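Small Habits at Home That Help Sea Animals

I live 12 minutes by foot from the beach at Dungate, and many things I find there come from kitchens and bathrooms. These are the habits we keep in our house.

1. Cut every ring and loop before it goes in the trash. Six-pack rings, the band from a jar lid, the ear loops of a mask. A seal pup can put its head in and cannot take it out again. I keep old scissors on a hook by the bin.
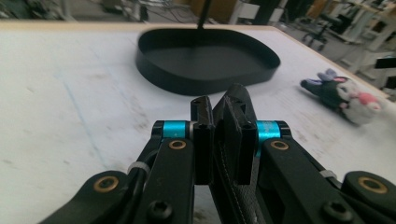

2. Wash fleece and other synthetic clothes cold, and only with a full machine. Clean the lint filter with your dry hand and put the lint in the trash, never down the sink.

3. Let the frying pan cool, then wipe it with paper before washing. My neighbor Thaddäus Marti keeps an old jam jar for the fat — when it is full, he closes it and throws it away. 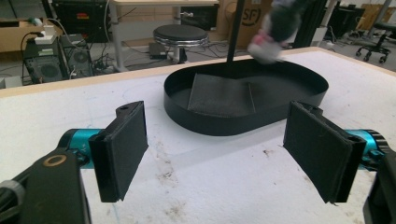
4. Old fishing line should be cut in pieces shorter than your finger and put in a closed container. Do not leave it in an open bucket on the balcony, the gulls will find it.

5. Tie balloons well indoors and cut them open after the party. We stopped buying them last December and hang paper flags now.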